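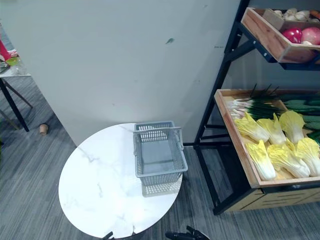
Notes on setting up a small produce corner, for those who asked after the last thread. Shopping basket, round table, tilted crates. Mostly about the basket.

1/ Start with the basket. Ours is grey plastic, rectangular, grid-perforated sides, solid floor. Two folding handles. The perforations let you see from a distance whether it's empty. The solid floor keeps onion skins off the table.

2/ Handles up or handles down is the argument at every shop I've worked with. Up is faster to grab. Down nests better. At Vimmont we ran 60 baskets handles-up through February and I haven't gone back.
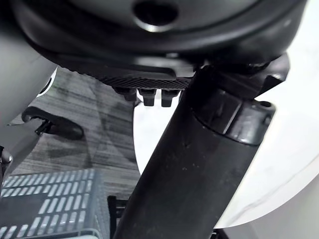
3/ Table next. Round, white, marble-look, glossy. Round has no corner at hip height, so people with prams and trolleys get past it. The penalty is that a rectangular basket never sits square to anything. Park it toward the back rim and leave the front clear.

4/ Gloss shows every drip. Wipe with a barely damp cloth, then a dry one. Skip anything abrasive. If the cloth squeaks, there's still cleaner on the surface.

5/ Keep the rack within arm's reach of the table. Wooden crates, two levels, tilted toward the shopper. Long items go in the lower crate, lying flat. Green onions stacked upright flop over by midday.
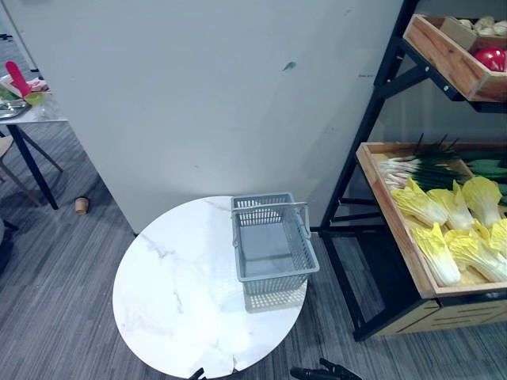
Basket parked at the back, green onions in the lower crate.

6/ Gap between table and rack: start at 40 cm and widen it if people turn sideways to get through. Ilov used less and rearranged the lot within the month.

7/ Wire racks: check the bends before you load them. White coating tends to chip there first, and once it chips it rusts under the spray bottle. Touch-up enamel is fine for the uprights. I wouldn't use it on any rod that touches food.

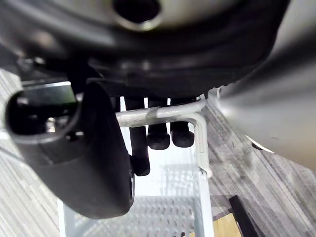 Chi-keung Su: Disagree on 2. Handles-up baskets get knocked off a round table by coat sleeves. We fold ours flat and lose maybe a second per customer.

8/ Fair point about sleeves. Ours sit far enough back that it hasn't come up, but on a smaller table I'd fold them flat too. Crate liners next, once the Bhat samples arrive.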